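Week 5 handout: Provenance and the lucky find

Read the Bundivard catalog entry, lot 305, before class. It says a carved head came out of a house sale for $14 and is "likely Roman." Likely according to whom? The only source given is the seller.

Treat a cheap price as a story, and stories help sell things.
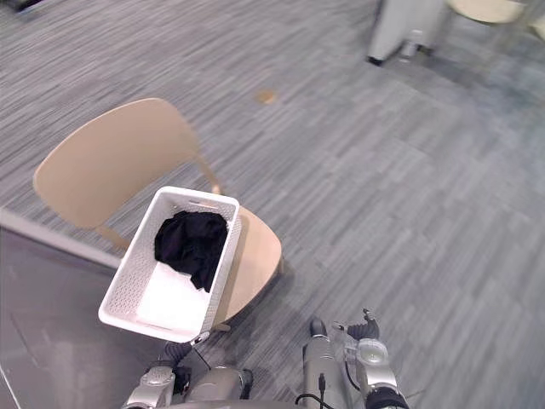
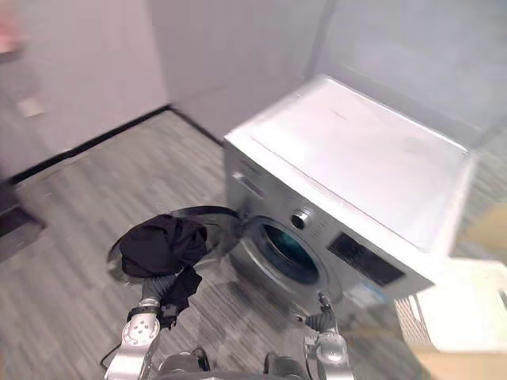 Khairul Tambunan's notes on the Yule sale list 23 lots with a "family history." Two had paperwork. Ask what each paper really proves. A receipt shows that money changed hands. It won't date the stone.

For June: bring one listing you doubt, and mark every claim that has no document behind it.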